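# In Praise of the Crumpled Blue Cloth

Every office has one cloth. It may have a cupboard full of wipes, sprays and little foam things on sticks, bought by somebody with a budget and a catalogue, but it has one cloth that people reach for. Ours at Tarlow was blue. It arrived in a pack of 19 and I have no idea what became of the other 18. I assume they are living well somewhere.

I bring this up because in March we had a talk from Skistico, who sell what they call surface care and what my mother called wiping. The talk lasted most of a morning. There were slides. We learnt that a cloth should be folded in half and then in half again, to give eight clean faces, and that each face should be used once and then turned. A man from the firm did this with the solemn grace of someone folding a flag. We all nodded, went back to our desks, and have crumpled the thing into a ball ever since.

I'd like to defend the ball.
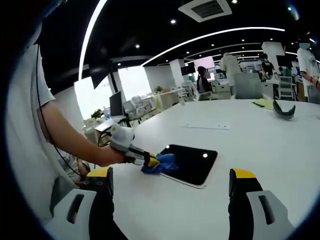
*Photo: Ngọc Văn*

A folded cloth is a lovely idea on a flat, bare surface, and I'm sure there are homes where such surfaces exist. Shared tables have things on them. There is a power strip, because there is always a power strip, lying about like a cat in a place where it can't quite be ignored. There is a sheet of yellow paper with a dark pen or marker on top, and a pen on top of paper is the international sign for "I am coming back to this". You can't move it. You can't clean under it either, not if you were raised properly. So you clean around it, and after a year or so any table worth the name has a sort of coastline.

The crumpled cloth is made for coastlines. It goes up to the edge of a thing and stops. It bunches into the corner where the rim of a tablet meets the glass, which a neatly folded square will glide over with its nose in the air.

Glossy black is the real villain. Whoever decided that everything with a screen should be finished in glossy black had clearly never been handed a cloth. White tables forgive a great deal. You can lean on one, eat over one, and it goes on looking clean in the way that fridges do. Black glass keeps a diary. It also reflects the ceiling lights, so that you spend ages working at a small bright smudge that is a lamp. I have done this. I have done it twice on the same lamp.

Hạnh La, who shares my table and most of my opinions, holds that the answer is daylight. Get the blinds up, she says, and stand so that the window is across from you, and the smears come up like invisible ink. She's right, and I wish she weren't. Before I knew this I thought of myself as a fairly clean person. A big window is a terrible thing to do to a fairly clean person.

Kiều Ung takes the opposite view and wipes things last thing in the evening, when it is too dark to be disappointed. 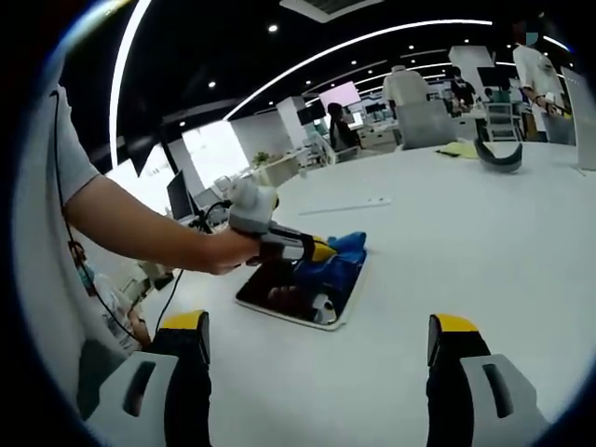

*Blue cloth, glossy black, plenty of daylight.*

Then there's the matter of the small white object. I don't mean any one object in particular. I mean the class of them: the bits and caps and squares that turn up beside whatever you're wiping, half under the cloth before you've noticed. You can't throw it away, for the day you do is the day it proves to have been holding up the printer. You can't put it back, as you don't know where back is. So it gets nudged along to the corner, and the next person nudges it to another corner, and in this way it sees more of the office than most of the staff. Skistico had no slide on this. I put my hand up and asked, and was told that a clear desk policy would address it at source.

I have worked under a clear desk policy. It was at Hawthorne, years ago, and it came with a laminated sheet. What happened was that everyone bought a bigger bag.

My own policy, for what it's worth, is that a table ought to be wiped by someone who has to sit at it. Hired cleaning is a fine thing and our evening cleaners are far better at floors than I'll ever be at anything, but they very sensibly won't touch a tablet, a ruler, or somebody's yellow paper. That leaves us. Two minutes, one cloth, no folding, and the plant can have whatever's left in your water glass when you're finished. Nhàn Thái objects to that last part on the grounds that the plant is being drowned by kindness. We've agreed to take it in turns and have both gone on doing it every day.

As to washing the cloth, I'm told it is good for 208 washes. I read this on the packet with great interest, as I'm fairly sure ours was then on its third. It goes home with whoever remembers, which is a small group, and comes back smelling of a different household each time. There was a week when it smelt of oranges and I wiped everything I owned.

Skistico have since sent us a quote for a starter kit with 29 items in it. One of them is a cloth. It comes already folded.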